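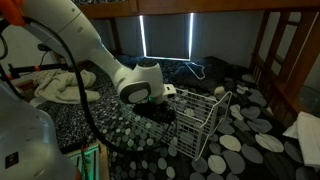

Several residents at Normont asked at the May meeting whether the basket might be left on the bed between changes of linen, and whether the bedspread had to come off each time. The following steps apply to all furnished rooms at Hosby House and Normont.

5 Bedspreads and wire baskets

5.1 Clear the bed of all loose items before handling the bedspread.

5.2 Stand the wire basket upright on the floor. Do not drag it across the fabric. The ends of the wires can catch the weave.

5.3 Fold the bedspread twice lengthways, patterned side inwards, then roll it from the foot of the bed.

5.4 Place the roll in the basket. The handle must remain free.

Note: Dark bedspreads are washed separately for the first 18 months of use. See the Kozma laundry sheet inside the wardrobe door.

CAUTION: Do not load the basket with books, crockery or shoes. A bent basket is to be withdrawn from use and reported to the housekeeping office, extension 218.

5.5 When remaking the bed, allow the bedspread to hang evenly on both sides, clear of the floor.

5.6 Return the basket to the lower shelf. It may be left on the bed while the room is being tidied, but not overnight.

Replacement baskets are ordered under Drirnalix stock number 300.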